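2019-03-17

# Argate adds a hand option to its bench picking kit

Argate has started taking orders for a second version of its bench picking kit, this one supplied with a multi-fingered hand in place of the parallel jaws sold until now. The kit is aimed at small shops and training centers that want to move molded or machined parts from a conveyor into a bin without building a full cell. Deliveries are due to begin in June.

The package consists of the arm, the hand, a wrist adapter, a controller and the Matura control software. A belt conveyor is offered separately. Buyers who already own one can use it, provided the belt speed can be set from an external signal and the side rails do not rise far above the belt surface. High rails were the most common cause of rejected installations with the older kit, according to Ankica Vukadinović, who runs applications work at Argate.

"The jaws came down straight and wanted clearance on both sides," she said. "With the hand you can come in over the near rail at an angle. It still needs some room, and we ask for a drawing of the conveyor before we quote."

Finger pads are the part most likely to need changing. Each hand ships with three sets, in different lengths, and the pads can be swapped with a hex key. Replacement pads are made by Tritetti, which also supplies the fingertip covers. Argate recommends checking the pads for wear every 200 hours of operation and replacing them as a full set. Mixing a new pad with worn ones shifts the point of contact enough to require a new calibration.

The software has been reworked to handle the extra joints. Grasps are no longer entered as a single opening width. The user picks a closing pattern from a short list, then sets a force limit and an approach angle. Five patterns are included: pinch, three-point, wrap, edge and inside. The last is meant for rings and open frames, where the fingers enter the hole and spread. Argate says edge and inside are the slowest of the five, and suggests trying pinch first on flat parts.

Georgiev, a contract molder of plastic housings and spacers, has been running a pre-release kit on one of its inspection benches. Borislav Vukadinović, the bench supervisor there, said setup took two shifts, most of it spent on cable routing and on finding a belt speed the arm could follow. He is not related to Ms. Vukadinović.

His trial batches were 100 parts each. On square spacers, the kit completed almost 100 picks per batch without help once the approach angle had been corrected. Thin lids went less well. They tended to slide on the belt when the first finger touched, and the bench has gone back to handling those by hand.

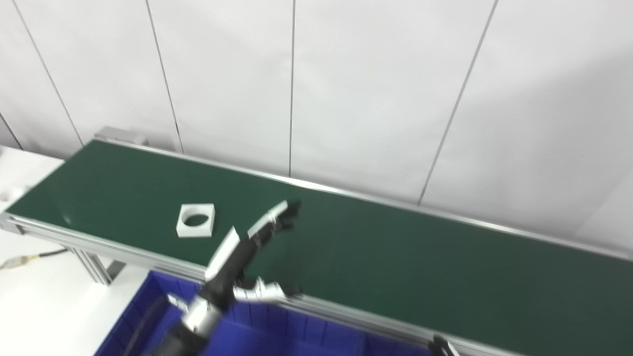 Mr. Vukadinović also reported that bin placement mattered more than he had expected. With the bin directly under the near side of the conveyor, the travel after each pick is short, but the forearm has to pass over the bin opening, and the bin must be kept below the lowest position of the wrist. Argate has since added a keep-out height to the setup screen. It is off by default and has to be entered in millimeters, measured from the tabletop.

Two other limits should be noted. The hand is not sealed and should not be used where coolant or fine dust is present. The force limit is also set for the whole hand and can't be assigned to single fingers, so a soft part held by a thin edge gets the same limit as a rigid one. Per-finger limits are planned for a later software release, with no date given.

Owners of the earlier kit can buy the hand and wrist adapter as an upgrade. The controller can stay in place if it has the newer power board, identified by a green label inside the door. Older controllers must be returned to Argate for the change, and the company quotes 5 working days for the work, shipping excluded.

Prices are given on request. The version with parallel jaws remains on sale, and both versions carry the same warranty, with pads and fingertip covers excluded as wear parts.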